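Histholm toy library to lend plush toys starting in November

2021-07-23
By Natália Serrano

The Histholm Toy Library will add soft toys to its lending shelves this fall, ending a rule that has kept them out since the library opened. Members will be able to borrow plush animals and dolls beginning in November on the same terms as board games and building sets.

The library has 188 soft toys set aside for the new shelf. Most came from families on the north side of town who dropped them off over the spring. The rest were left over from a school fair. A grant of $2,000 from the Magalhães Fund will pay for a second washing machine, mesh bags and storage tubs.

Until now the library took only toys that could be wiped down. Plush donations were passed along to a thrift store on Brolent Street, sometimes on the same day they came in. Parents asked about the rule often enough that it came up at the annual meeting two years in a row.

Sorting is under way in the back room of the library. Each toy is checked for loose seams, missing eyes and small parts that a child could pull off. Noses and tails get the closest look. Toys that need a few stitches go into one tub and toys that are past mending go into another. Children's cups and mugs have been coming in with the toys, and these will be lent as part of the tea party sets. A pink beaver and a light blue-green mug are among the things on the table.

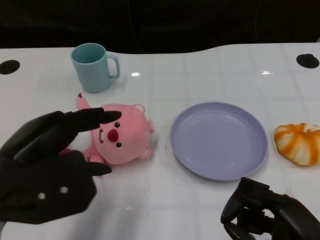 Valbona Lazarević said she would still think twice before borrowing a stuffed animal. Her son gets attached to things, she said, and four weeks is long enough for him to name a bear and refuse to give it back. She would like families to be able to buy a toy at the end of the loan.

The library has not ruled that out. Kornél Hajdu, who runs the front desk, said a price list was discussed and put off until the shelf has been open for a few months. For now, a family that wants to keep a soft toy can trade in another one in good condition.

Loans will run four weeks, with one renewal. Each household may have two soft toys out at a time, and they will count toward the usual limit. There is no extra fee. Returned toys will be washed and dried before they go back on the shelf, so a toy may be off the list for several days between loans. Borrowers are asked not to wash them at home.

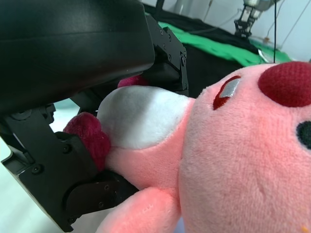

Pink plush toy with a dark red nose.

Toys with batteries or sound boxes inside will not be lent, and neither will anything stuffed with beads. The library is also turning down very large toys because they do not fit in the machine.

Donations of soft toys are closed until the shelf opens. Board games, puzzles and wooden toys are still being accepted during regular hours. The library could use more tea sets and doll clothes, Hajdu said, and it has enough jigsaw puzzles to last a long while.

Members can put their names down at the desk for a toy they have seen. The full list will be posted by the door before the first loans go out.

Contact the newsroom | © 2021 Histholm News | Back to top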